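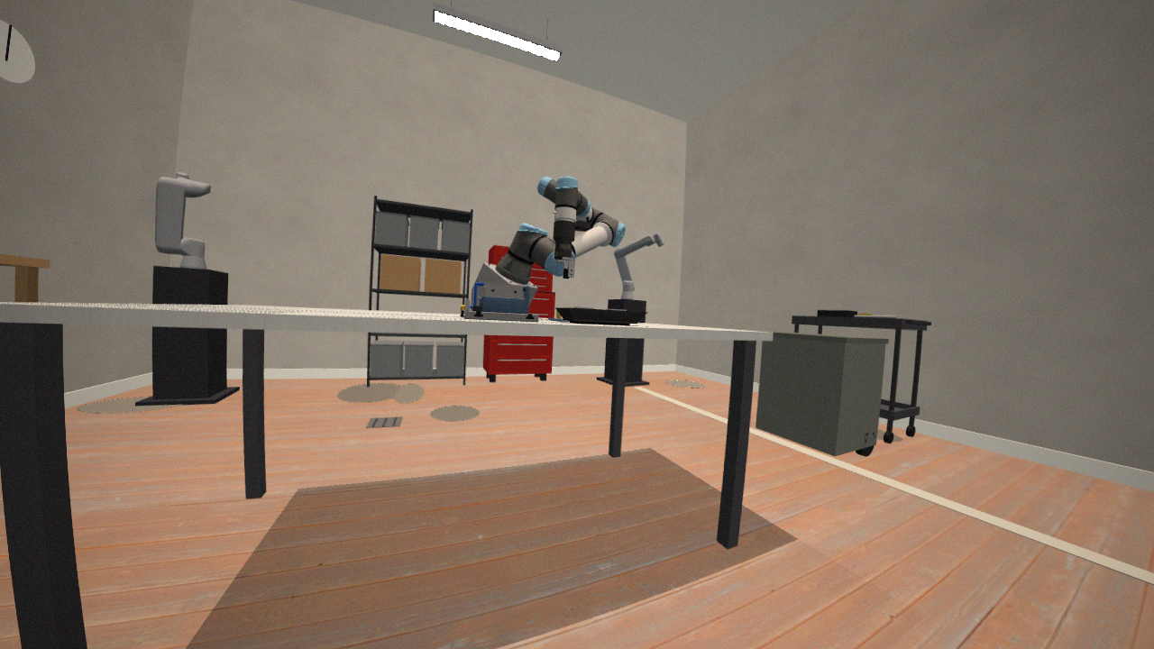
Figure 1. Simulated room with a long table and a jointed arm.

Day Visitors and Overnight Guests in Cesberg: A Study of Winter Tourism in a Small Mountain Town

Student project report, Travel and Tourism course
Submitted 17/08/2024

1. Background

Cesberg is a small winter sports town at the upper end of the Lai valley. It has one gondola, a handful of chairlifts and a network of cross-country trails that connects to the village of Drarkby. Most visitors come by car or on the valley bus and leave the same afternoon. The town would like more of them to stay at least one night, and the hotels have been asking for the same thing for years.

Our project looked at who comes to Cesberg for the day, why they do not stay, and what might change their minds. We did not study summer visitors. Hiking traffic in the valley is spread over many trailheads and would have needed a different method.

2. Method

We ran a paper survey over three weeks in March. The questionnaire had 20 questions and was handed out at the gondola station, the bus stop in Drarkby and the parking lot below the ski school. We gave out 727 forms and got 291 back that were complete enough to use. Forms with more than four blank answers were left out.

We also interviewed staff at four guesthouses and at Sollton, the company that runs the lifts and sells the regional ski pass. The interviews were not recorded. Two of us took notes and compared them the same evening.

3. Results

Price was the most common reason for not staying, but it was closer than we expected. The second most common was that people did not know what there was to do in Cesberg after the lifts closed. Several wrote that they had never walked past the ski rental shop and into the old part of town.

Families with small children were the group most interested in staying. They asked for shorter minimum stays, since most guesthouses only take bookings of three nights or more during the season. Cross-country skiers were the least interested. Many of them live within an hour's drive and come several times each winter.

The bus was mentioned often. The last one down the valley leaves before most restaurants open for dinner, so a visitor without a car has to choose between eating in town and getting home.

The guesthouse owners told us that single nights cost them too much in cleaning and laundry. One was willing to try two-night stays midweek. Sollton staff said a pass that covers one afternoon and the following morning had been discussed but never priced.

4. Limits of the study

All our answers come from one month, late in the season, when the snow on the lower runs was already soft. January guests might answer differently. The form was only in English and German. Our original goal was 300 usable forms and we fell a little short of it.

5. Recommendations

We suggest that the guesthouses test two-night midweek stays for one season, and that Sollton work out a price for the afternoon and morning pass. A later bus on Fridays and Saturdays should be tried at the same time. A simple map of the old town, placed at the gondola station, would cost very little and could be ready before next winter.

The questionnaire and the full answer tables are in Appendix A and Appendix B.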